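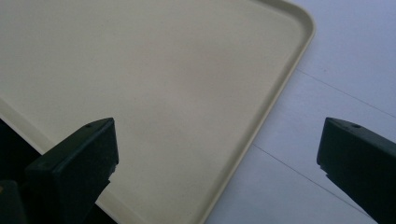 An empty tray on the floor at Grustcombe, with the open fingers of a hand-held gripper.

Grustcombe sets equipment budget for tray-handling cell, holds second arm until spring

Grustcombe has approved the first stage of its tray-handling project and will place orders in September, the company said Friday. The approved stage covers one robot arm, one parallel gripper, a fixed table, guarding and the electrical work for a single cell at the Putitz site. A second arm, listed in the original request, has been moved to a later budget and will be reviewed in the spring.

The cell is meant to take empty plastic trays from a stack, set them down at a loading position and return them after they have been filled by hand. Filling stays manual in this stage. The company looked at automating it as well and dropped the idea from the request after the quotes came in, as the vision hardware and the extra guarding would have used up the money set aside for spare parts.

Geert Segers, who prepared the request, said the tray itself drove most of the equipment choices. It is shallow, with a flat base, a narrow raised rim and rounded corners. A suction cup works on the base when the tray is empty and clean but is no use once there is product in it. A gripper has to close on the rim, and the rim leaves little height for the fingertips.

"We priced suction first because it was cheaper to buy," Segers said. "Then we added the vacuum pump, the filters and the hours to change them, and the difference was small. The fingers also give us one tool for full and empty trays."

Hand-held gripper work is part of the planning. Operators use the tool to record how a tray is approached and lifted, and the recordings are used to set finger opening, approach angle and the clearance needed beside the rim. The budget carries a separate line for this work, covering operator hours, storage and one spare set of fingers. Segers said the line had been left out of an earlier draft and charged to general maintenance, where it was hard to track.

Two suppliers were asked to quote on the arm and gripper as a package. Manura offered a shorter delivery time and a fixed price for installation. Vermeulen quoted a lower price for the arm but listed the gripper, cabling and mounting plate separately. With all parts included, the two offers were close enough that service terms decided the matter. Manura will supply the package. Vermeulen will supply the table and guarding under a separate order.

Payback was calculated on tray movements per shift and not on headcount. The planning figure is 1161 movements per shift, taken from the site's production log. The cell must reach that number with one operator loading stacks and clearing faults. No positions are to be cut in this stage, and the two people who now move trays will transfer to filling.

The purchase terms include an acceptance test on site. The cell has to complete 3563 tray movements over consecutive shifts, using production trays taken from stock. New trays supplied for the purpose will not be accepted for the test, as worn rims and slightly warped bases are part of normal use. A dropped tray counts as a fault. A tray set down outside the marked position counts as a fault if the operator has to touch it. The final payment is held until the test is passed and the spare parts are on the shelf.

Floor space was another item in the request. The cell will stand where trays are now stacked on pallets, and the stacking area moves closer to the washer. The change adds a short walk for the forklift driver but keeps the aisle at its present width. Levelness will be checked before the table is bolted down, and the cost of shimming is included in the installation price up to a set limit. Compressed air is not needed with the electric gripper, which removed one trade from the schedule.

Delivery is due 13 weeks from order. The cable run and the new circuit breaker will be finished before then so that the installer does not have to wait on site. Training is booked for the week after installation, in two groups, with a further half day for the maintenance shift. Manura will keep a technician available by phone for 30 days after acceptance. After that, support falls under an annual service contract, which Grustcombe has priced but not yet signed.

The spring review will use fault logs and downtime hours from the first cell. Segers said the second arm would be requested again only if the stacks at the loading position are found to be the limit. If filling turns out to be slower than tray supply, the money would be better spent on a second filling bench.

Tray replacement is handled outside the project. The site buys trays from the packaging budget, and any change to the rim height or corner shape will now need sign-off from the engineering group before an order is placed.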